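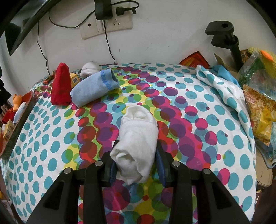

Pornthip Pongsiri wrote in after the April issue to ask why her socks wear through at the heel within months when the packet promises reinforced cotton. The word "reinforced" on a sock label has no fixed meaning. It can refer to a second yarn knitted into the heel and toe, to a denser stitch in the same yarn, or to a different color and nothing more.

The yarn blend matters more than the label. Pure cotton has poor abrasion resistance, and most everyday socks therefore carry between 15 and 30 percent nylon. Below that range the heel thins first, usually on the side that rubs the shoe counter. Elastane affects fit and recovery but adds little to wear life. A sock that slides in the shoe will fail early whatever it is made of, so check the size band before blaming the yarn.

Eckhard Fuchs ran four pairs on the Wirkell rub tester for us. The Orker crew sock, at 98 percent cotton, showed a hole at 813 cycles. The Tamayo, with nylon plated through the heel only, reached 3879. The remaining two pairs fell between them, and full readings are in the members' file under entry 1616. One sock of each pair was tested as bought and the other after 20 washes at 105°F. Washed samples lost almost a fifth of their cycles in every case.

Care notes: turn socks inside out, wash warm or cool, and skip the dryer or use low heat. High heat degrades elastane before it does anything to the cotton. Fabric softener coats the fibers and reduces absorbency.

Darning extends life if it is done while the mesh is thin but still closed. Nantana Khamphan will cover the technique in the next issue, using wool and nylon thread on a wooden egg.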